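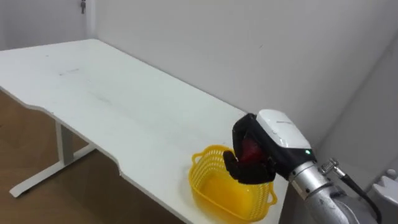 The hand over a yellow mesh basket on a plain white desk.

Tips for setting up a rented tidying arm

Gastik now rents its Prasetti arm by the month to households and small workshops. Kanini Owino and I had one for 7 weeks and used it mostly for putting small things into baskets. These notes cover what we would do again.

Clear the desk first. The arm works best with one basket and one kind of item out at a time. Mugs, chargers and mail go somewhere else until the job is done.

Choose a basket with a wide opening. Narrow bins caught the fingertips on the way down. Low plastic baskets with mesh sides are cheap and easy to rinse. If yours slides, put a square of shelf liner under it.

Keep the basket inside the reach line. The kit comes with a paper template that shows how far the hand can go. Tape it down, mark the basket's corners with pencil, then take the template up. A desk with a curved front edge needs extra care — measure from the mounting point, not from the edge.

Watch the cable. Ours runs along the outside of the arm. Leave slack at the connector and check that nothing on the floor can snag it. Do this again whenever the arm has been moved.

Start with firm, rounded items about the size of an apple. Socks and dishcloths gave us trouble, and the hand often picked up two. Thin things such as envelopes are not worth trying.

Set the release height low. The default drop is fine for plastic toys but bruises fruit. In the Urio app it is under Place, then Height. We folded a dish towel into the bottom of the basket for pears.

Wipe the fingers after food. A damp cloth and a drop of dish soap, then a dry cloth. Switch the arm off first. Do not spray anything at the joints.

Cost and support: the monthly fee covers one visit. We used ours on a Thursday to have the mount leveled, and it took 60 minutes. Replacement finger pads are extra and come in packs of 2. Jimel sells a similar arm with a lighter base, but we have not tried it.

Would we rent it again? For a packing table, yes. For a kitchen counter, only if you have the space to leave it set up.

Sofia Karamanlidis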